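2018-04-23

Textile bench, notes on stain removal trials, cotton table covers

Started the second round on the Curgate cotton. Divya cut the swatches last week and I numbered them with laundry pen along the selvage, 1 to 36. Two were cut across the grain and fray badly, so I zigzagged the edges before soaking.

Soak one: washing soda, 9 g per liter, tap water at 40 C. Soak two: same soda plus oxygen bleach. Control is plain water. All three tubs sat for 16 hours with the lids on. 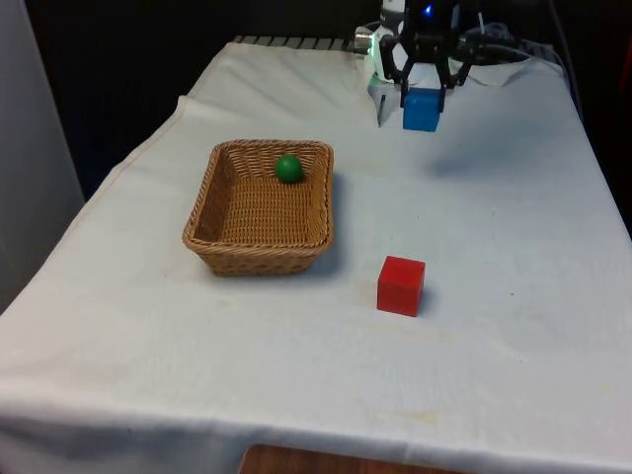

Tea came out of everything except the control. Turmeric faded to a pale yellow in soak two and hardly moved in soak one. The old oil marks did not shift in either. Ryszard thinks the oil has oxidized and wants a solvent step first, then soda. I would sooner try dish soap worked in by hand, left an hour, before we open anything that needs the fume hood. We agreed to split swatches 21 to 28 between the two methods.

The pH strips from the Flarnitz box read a full step lower than the meter. Meter was calibrated this morning so I am going with the meter. Strips are probably old stock from March or before. Marked the box.

Shrinkage: measured on the long side only. Soak two swatches lost a little more than soak one, but they were also wrung harder (my fault, I did those after lunch and was in a hurry). Do not use these numbers in the Magalhães write-up. Vitória has the earlier set and those are fine.

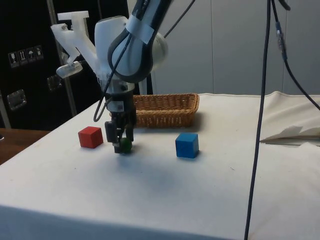 White cloth on the table, arm lowered, gripper just above the surface.

Still to do: rinse the controls again, press everything flat under the glass, re-read color against the gray scale in daylight. Clodagh has the gray scale, ask for it back. Need more soda, the tub is down to the last scoop.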